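How to File a Grievance Under the Contract

Members of the Rolanel Public Employees Association who believe that a provision of the contract has been violated may file a grievance. The steps below apply to all full-time and part-time staff in the bargaining unit, including those in their probationary period.

Before you begin

Read the article of the contract that you believe was violated. Copies are kept at the Gotance Street office and with every shop steward. A complaint about a coworker, or about a matter the contract does not cover, is handled through the county personnel office.

Step 1. Speak with your steward

Contact your steward as soon as you learn of the problem. The filing period is 15 working days from the event, and days on approved leave count toward it. If you do not know who your steward is, call the office at extension 341.

Step 2. Write down the facts

Record what happened, when, where, and who was present. Keep copies of schedules, pay stubs, and emails. Leave out opinions about the motives of a supervisor — these may be raised later, at the hearing.

Step 3. Complete Form 200

State the article and section, the facts, and the remedy you want. A remedy should be specific, such as back pay for a missed shift or removal of a letter from your file. Always add the words "and to be made whole in every way." Sign and date both copies.

Step 4. Deliver the form

Your steward will hand one copy to your department head and have the other stamped as received. The department head has ten working days to answer in writing.

Step 5. Appeal, if needed

If the answer is a denial, or if no answer arrives, the association may appeal to the county labor relations office. Appeals are heard on the second Tuesday of the month at the Orakzai Building. The decision to go to arbitration rests with the executive board. Members pay no part of the arbitrator's fee.

Questions about this procedure may be sent to Ghazala Hashmi, Grievance Officer.

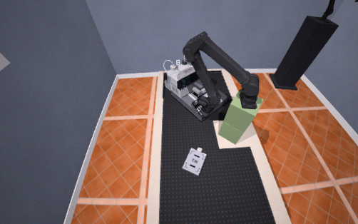
Atif Dhanial: Please add that the steward should keep the stamped copy and give the member a photocopy. My department said it never received my form, and the stamp was the only thing that settled it. Does the ten-day period in Step 4 start on the day of the stamp or the day after?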